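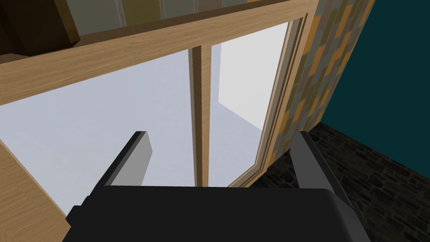 When does a robot trial in simulation count as a success?

A trial counts as a success when it meets a condition that was written down before the trial was run, and it has to be judged by that condition alone.

House Rules for a House That Does Not Exist
Project report, Robotics Practice module
Ekkachai Wannasri and Samran Rojanasak
4 January 2019

Background

Our project began as an attempt to make a simulated two-finger gripper open and close cabinet doors. It ended as a rulebook. Our supervisor describes the change as "a maturing of scope." We were there, and we would describe it as an argument that got typed up.

The argument went like this. In November we presented our first results from Wullura, the simulator used in our lab, and another student asked how far a door had to move before we called it open. Ekkachai said it had to be clear of the frame. Samran, at the same moment, said it had to be wide enough to reach through. We had been marking trials on the same sheet for weeks.

There were 939 trials on the sheet by then. We could not say which of us had marked which, or what either of us had been thinking. The results section of our original draft has therefore been removed, and what you are reading took its place.

What we looked at

Real robots have plenty of rules, mostly written with the idea that somebody could get hurt. A simulated arm hurts no one, which may be why simulation work in our lab had collected almost no rules at all. What it had was habits. The group before us left a folder called Neretti that held their cabinet task, and inside it was a note reading "reset properly between runs." It did not go on to say what proper was.

We interviewed everybody in the lab who ran trials and asked them to show us a run from start to finish, including the clicking. Then we wrote down every decision a person made along the way that could have been made differently. Most of them fell into the cracks between runs: whether to start over after a bad beginning, whether a gripper bumping the glass was a fault, whether a trial that froze the computer was a failure of the robot or of the computer. (The computer's reputation suffered during these interviews.)

The rules

Our first draft had 20 rules. We tested it by giving it to two first-year students and watching them ignore it. The version below is what was left after we cut everything that repeated itself or was really a complaint about Samran's file names.

Before a session

Write the success condition in a form that can be measured. "Door open" is not measurable. "Hinge angle past the value in the task file at the end of the trial" is, even if it reads like a parking notice.

Write the failure conditions too. Ours are contact above the force limit, leaving the work area, and running out of time.

Fix the starting positions, or fix the random seed that picks them. Store the seed with the results. A seed written on your hand is not stored.

Record the simulator version and every setting changed from the default. Friction and door damping matter most for cabinets, and they are also the two settings people like to nudge when a demo is coming up.

During a session

Every trial that starts gets logged. Discarding a trial is allowed only for a cause already on the discard list, and the cause goes in the log next to the trial.

Do not change the success condition. If it is plainly wrong, stop, fix it, and begin a new session under a new name.

Log contact with anything other than the handle or door being worked on. Rendered glass does not break, and we found this had made us rude to it. A gripper that leans on a pane for balance has learned something you will not want it to do in a real kitchen.

After a session

Report successes together with the total number of trials. A percentage alone is not a result.

Have a second person mark a sample of trials from the recordings without seeing the first person's marks. Report how often they agreed, especially if you would prefer not to.

Label every rendered picture as rendered when it goes on a poster or slide. Wood grain has gotten very good lately.

Trying it out

We used the rules on a fresh batch of door trials in a scene named Vallow, with Ekkachai marking first and Samran marking second. We disagreed on 4 trials. All of them came down to one thing: the door passed the required angle and then drifted back before the clock ran out. The rule already covered it, with the words "at the end of the trial," and Ekkachai had written those words himself. He would like it noted that he wrote them late in the evening.

Sessions took longer. Filling in the settings sheet was the main cause, and after a while we had a script do most of it. The script comes from Jitpraphai, a small logging tool that Samran built last year for a different course and had been waiting to be asked about.

Our success rate also went down. We do not think the gripper got worse. We think we had been generous, probably both of us, probably toward the end of each session when there was dinner to consider.

Limits

We tested the rules on hinged doors only. Drawers should be similar, but cloth and liquids will need success conditions we do not know how to write. Both of us knew the rules well by the time we used them, so our agreement is likely better than strangers would manage. The discard list was written by the people who would benefit from a long one — it should be reviewed by someone else before another group adopts it.

The old sheet has been kept in the project folder, unmarked except for a new first line that says not to cite it. The rulebook is in the same folder, along with the blank settings sheet and the script. Please tell us if you change the script, since it writes over its own backup and we have not fixed that yet.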